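Karura tool and toy library opens its sorting room to everyone

17th September

If you have ever walked past the old print shop on Doven Street and wondered what was going on behind the blinds, today you could have gone in and found out. The Karura lending library, which lets people borrow household things and toys the way you would borrow a book, held its first open sorting day, and it was a lovely, busy, slightly noisy affair.

The library started with two shelves in a hallway. Its catalogue now runs to 2648 items, from cake tins to board games, and a good many of those came in over August, when families in Maihi and Fedelen were clearing out cupboards ahead of the new school year. Boxes had been stacked up to the window sills for weeks. The open day was a chance to get through almost 300 pieces in one go, and to let borrowers have a look at how it's done.

Ashraful Wijesinghe runs the sorting room and clearly enjoys every minute of it. "People think it's the big things that matter, the drills and the tents," he told me. "I get far more requests for a decent mixing bowl. Someone's got cousins coming for the weekend and they've only got the one!"

Everything that comes in goes on to a white table first, a few pieces at a time, so it can be looked over properly before it gets a number. Kitchen things and toys share the same table, which makes for some cheerful combinations – a wooden spoon with a bright green handle and a puzzle cube were among the odds and ends waiting their turn, along with a pink bowl that I would happily have taken home.

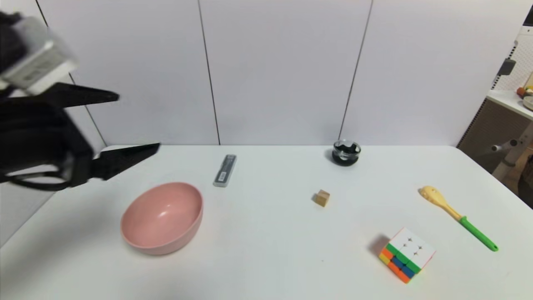
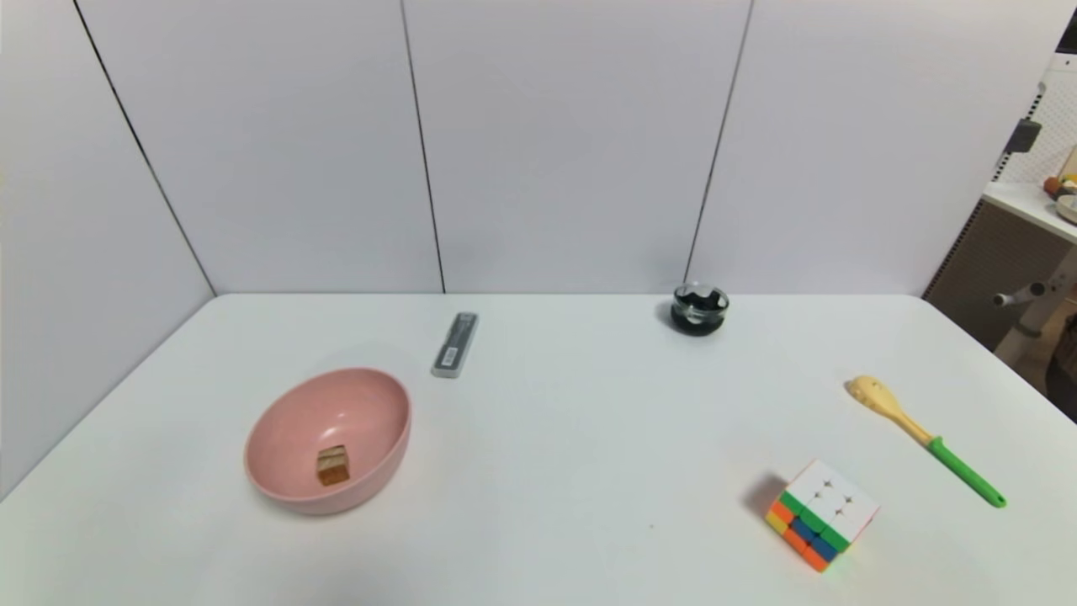
After the table comes the card drawer. Each item gets a short handwritten card saying what it is, how long it can go out for and whether it belongs with anything else. Sets are the hard part. Wooden blocks in particular have a habit of arriving one by one, in the bottom of bags and inside saucepans, and there is now a tall jar by the door where strays are kept until enough of them turn up to make a box. I dropped in a red one I had found under a chair and felt very pleased with myself.

Anything that can't be identified goes on the puzzle shelf, and visitors are invited to write down their guesses. By lunchtime somebody had worked out that a metal hoop with teeth was for coring pineapples, and there was a small round of applause.

The library lends to anyone living in Karura, Maihi or Fedelen, and joining is free. Borrowers can take up to 20 items at once, toys included, and keep them for a month. Donations of kitchen things are welcome during normal opening hours, though please give them a wash first, and do tape lids to their pots. Large furniture can't be taken at the moment as there is simply no room for it.

A second sorting day is planned before the winter. Wijesinghe is hoping to tackle the jigsaws.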